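把旧面包车改成电动车：在Furkby的车库里，听Gwilym Gape谈他的Dolora

我到Furkby的时候是星期三上午，路上下着小雨。Gwilym Gape的车库在一条下坡的小街的尽头，门口停着一辆淡绿色的旧面包车。他管它叫Dolora。这辆车本来烧汽油，现在已经是一辆电动车了。

Gape今年66岁，从前在一家修农用机械的厂里工作，退休以后开始做改装。他给我倒了茶，然后先问我会不会开手动挡。我说会，但是开得不好。他说：“那没有关系，这辆车保留了变速箱，不过你可以一直用三挡，从起步到上坡都用三挡。”

为什么保留变速箱，这是我准备的第一个问题。许多改装的人把它拆掉，让电机直接连到传动轴。Gape的回答很实在：“拆掉以后，我要重新做传动轴，还要重新做支架。我一个人做，没有那么多时间。保留它，我只需要做一块连接板。”

那块连接板他做了两次。第一次的孔位偏了一点，装上以后电机转到高速就有嗡嗡的声音。“我躺在车下面听，我的妻子在车里踩踏板。她说声音不大，我说声音很大。后来我用百分表量了，是我对。”第二块板他请Cenditz的一家小加工厂来铣，从那以后声音就没有了。

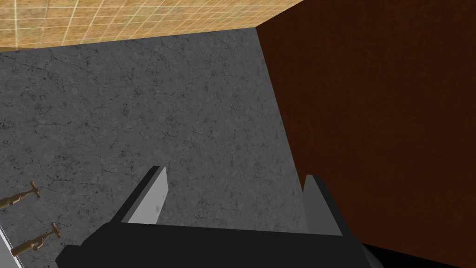
说到电池，他的话明显变多了。Dolora的电池来自一辆出过事故的家用电动车，他把电池包拆开，每一个模组都单独充电、放电，记录容量，然后再决定用哪些。这个工作花了他整个冬天。他给我看一个蓝色的本子，里面是用铅笔写的表格，有些数字擦过又重新写。

“买二手电池的人常常只看电压。”他说，“电压是今天的情况，内阻才告诉你它过去的日子怎么样。我有两个模组，电压很好，内阻不好，我没有用。它们现在在我的棚子里，给灯供电。”

电池分成两个箱子，一个在原来油箱的位置，一个在后排座位的下面。我问他，为什么不都放在后面，那样接线更短。他拿出一张纸，画了四个轮子，在每个轮子旁边写上重量。原车的后轴本来就比较轻，如果电池都放在后面，转弯的时候车尾会很沉，刹车的时候前轮也会觉得压力不够。他为了这件事，把车开到附近的谷仓，用称粮食的磅秤一个轮子一个轮子地称。改装完成以后，整车的重量是920公斤。他对这个数字很满意，因为它比他开始时估计的要少。

我不是工程师，所以我请他用简单的话解释控制器。他想了一会儿，说：“踏板告诉控制器你想要什么，控制器看看电池的温度、电机的温度，然后决定给你多少。它像一个很谨慎的会计。”他花了很多个晚上调整控制器的参数，主要是松开踏板时的能量回收。一开始他设得太强，车一松踏板就像被人从后面拉住了。邻居坐了一次，下车以后说不舒服。现在他设得比较弱，在下坡的时候再用一个开关加强。

这个开关原来是控制阻风门的拉杆，他没有扔掉，在后面接了一个小电位器。我很喜欢这个细节。车里的许多东西都是这样处理的：油表现在显示电量，指针还是从前的指针；水温表现在显示电机的温度。只有转速表他没有接上，他说他还没有想好要它显示什么。

暖风是比较困难的部分。从前的车用发动机的热水取暖，电动车没有这个热水。Gape先试了一个家用的陶瓷加热片，结果风扇的塑料外壳变形了，车里有很难闻的味道。现在他用一个小的水加热器，让热水走原来的管道。“这样很费电，”他承认，“可是冬天玻璃上都是雾，你不能开车。安全的东西不可以节省。”

安全这个词他说了很多次。高压电缆都是橙色的，他坚持用正规的颜色，就算在别人看不见的地方也是。主保险旁边有一个手动断电器，他让我自己拔一次，再装回去。他要求每个坐这辆车的人都知道它在哪里。我拔的时候手有点紧张，他在旁边很耐心地等。

检验的过程并不顺利。第一次去的时候，检验员没有见过这样的改装，要他补充刹车真空泵的说明。汽油发动机可以给刹车助力提供真空，电机不可以，所以他另外装了一个电动真空泵。泵没有问题，问题是他没有写进文件里。他回家写了一份很长的说明，还附上了线路图。“检验员是对的，”他说，“如果我是他，我也要问。”九月的时候，他拿到了合格的文件。

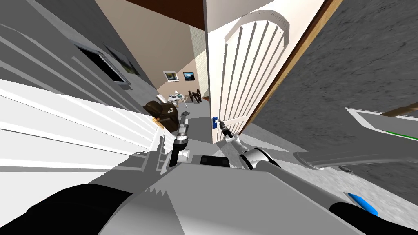 仿真画面：机器人的右臂握着门上的蓝色把手，门半开着。

喝完第二杯茶，我们终于去开车。Dolora起步的时候很安静，只能听见轮胎压过湿地面的声音，还有后面一个工具箱轻轻地响。Gape一边开一边讲路上的坡度，好像每一段坡他都认识。在最陡的那一段，电流表的指针走到右边，他用手指轻轻敲了一下玻璃，说：“这里用得最多，但是回来的时候可以拿回一点。”

我问续航。他不太愿意给一个漂亮的数字，他说夏天和冬天差别很大，有风没有风也不一样。他平时用这辆车去买东西，去Cenditz取零件，有时候去看女儿。最远的一次他到了海边，在那里充电，吃了午饭，下午慢慢开回来。“回到家的时候，电池还有超过五分之一。我妻子一路都在看那个油表，她不相信它。”

换我开的时候，我果然忘记了不需要离合器，在路口踩了下去。什么也没有发生，车只是安静地停在那里。Gape没有笑我。他说每个人都这样，他自己开了好几个月还会踩。

回来以后，他把充电线插上，又听了一下充电机的风扇。然后他给我看他的下一个计划。那是一套他自己设计的模组支架，他给它取名叫Mạc，目前只有图纸和一个木头做的样品。他希望别人改装同类的面包车时，可以直接用这套支架，不用像他这样每一个孔都自己量。我问他会不会卖这个东西，他摇头，说图纸做好了就放到网上，谁要谁拿去。

“不过我要先把文件写好，”他补充说，“刹车泵的事情，我记住了。”

我问他，如果有人想开始改装第一辆车，他会建议先买什么。我以为他会说电机或者电池。他说应该先买一副好的绝缘手套，再买一个好的扭力扳手，然后把原来的车彻底检查一遍，看底盘有没有生锈。他见过有人把很贵的电机装到一辆底盘已经坏了的车上，过了一年只能再全部拆下来。

Dolora的底盘他焊了三个地方，左后轮附近的那一块焊得不太好看。他带我蹲下来，用手电筒照给我看，说明年春天想把它磨掉重新做。我觉得已经很结实了，可是他又看了一会儿，用抹布把上面的泥擦干净，才站起来送我到门口。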